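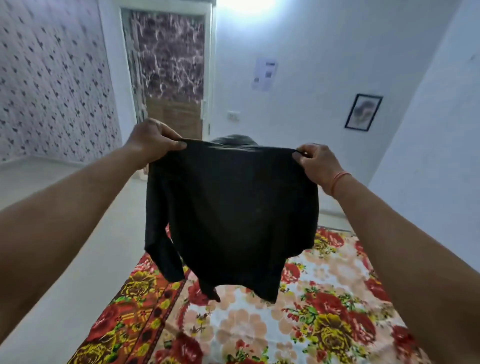 Let me say it plainly: I think we should all be allowed to wear the same thing every day, and I think the people who make a face about it should find something better to do with their mornings.

I've been at it for a while now. Black long sleeves when it's cool, black short sleeves when it isn't, the same jeans until they give up on me. It started in June when I was packing for my cousin Beca's wedding weekend and realized I had dragged out every single thing I owned and still put on the same top I'd worn on Wednesday. There was a pile on the chair so high the chair had stopped being a chair. And I thought, who is all this for?

Now, my friend Heledd thinks I've lost my mind (she's told me so over lunch, more than once). Heledd loves clothes. She can tell you where she bought a scarf and what the weather was like, and she gets real joy out of standing in front of the closet with a cup of coffee deciding who to be. I'm not here to take that away from her! If getting dressed is the fun part of your day, please go on having it. I just don't think it's the fun part for most of us. For me it was ten minutes of low-grade panic followed by a feeling all day that the sleeves were wrong.

The argument I hear most is that it's boring for other people. I find this one so strange. I worked at Lloyd for three months wearing pretty much one outfit, in an office full of sharp-eyed people, and the only person who ever mentioned it was Rodrigo Quintela, who wanted to know where I got the shirt. He bought two. We looked like a very small band.

Then there's money, and I know it's rude to talk about it, but come on. I went back through my card statements one rainy evening and found I'd spent over 800 dollars in a year on clothes I had worn once or hadn't worn at all. Eight hundred! One was a mustard jumpsuit. I have never met the version of me who was going to wear that jumpsuit, and I gave it to Glenys, who looks wonderful in it, so at least it got a life.

I'll admit there are problems. Black shows every bit of lint and every hair from the dog. It fades, too, and you end up with five tops in five different kinds of almost-black, and you only find out which one you've grabbed when you get out in the sunlight. Laundry day is also a bit of a guessing game. And my mother keeps asking if somebody died.

Weddings are the other tricky bit. I did wear green to Beca and Rhodri's, and I felt lovely in it, and I'd do it again. I don't think a habit has to be a vow. If a day comes along that wants a dress, wear the dress.

But on a regular morning, with the bus coming and the toast burning, I want to reach in without looking and come out with a shirt. Heledd says I'll be back in prints by spring. We have a lunch riding on it, and she's already picked the restaurant.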